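Brultton Sidewalk Claims Notes: Data Card

Version 3, updated May

Summary

This dataset contains 1289 liability claim notes concerning trips and falls on sidewalks and walkways next to commercial buildings. Each record pairs an adjuster's free-text note with a small set of coded fields. It was assembled for work on claim triage, reserve setting and text classification. It contains no medical records and no policyholder names.

Source

Notes were exported from the Vultmont claims system after the files were closed. Open files, files in litigation and files reopened within 24 months of closing were left out. Claims handled under a contractor's policy are included only where the building owner was also named as an insured.

Fields

claim_id: random string, not derived from the original claim number
loss_month: month of loss, year removed
premises_type: retail, office, mixed use, parking, other
surface: concrete, asphalt, brick, stone, other, unknown
defect_code: one of 20 codes, listed in codes.txt
notice: whether the owner had prior written notice of the condition (yes, no, unknown)
duty_holder: owner, tenant, city, contractor, disputed
outcome: paid, denied, withdrawn
paid_band: A to F, blank if nothing was paid
note_text: adjuster's note, edited as described under Redaction

Labeling

The surface and defect_code fields were filled in from the note text and the inspection report by two reviewers working separately. Where they disagreed, a third reviewer decided. The duty_holder field was copied from the closing memo and was not reviewed again. In 51 records the memo and the note name different parties; these are marked "disputed" and should be dropped before training a duty model.

Surface codes follow the material underfoot at the point of the fall. Mortar joints between slabs are coded with the slab, so a trip on a raised joint in stone paving is surface = stone, defect_code = 07.
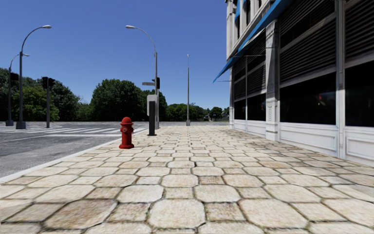
Figure 1. Stone paving with mortar joints, simulated view. Surface code: stone.

Redaction

Names, street addresses, phone numbers and license plates were replaced with bracketed tags. Dollar amounts in the notes were replaced with [AMT]. Spelling and shorthand were left as written.

Known issues

The "unknown" value in notice covers both missing paperwork and files where the question was never asked. Brick pavers set in sand are coded as brick in versions 2 and 3 but as other in version 1. Winter losses are underrepresented. Do not use paid_band to estimate settlement values; the bands are wide and are not adjusted for inflation.

Files

claims.csv, codes.txt, splits.json, CHANGES.txt

The Zirnuvura loader reads claims.csv directly. Set keep_blank to true, or rows with no paid_band will be skipped.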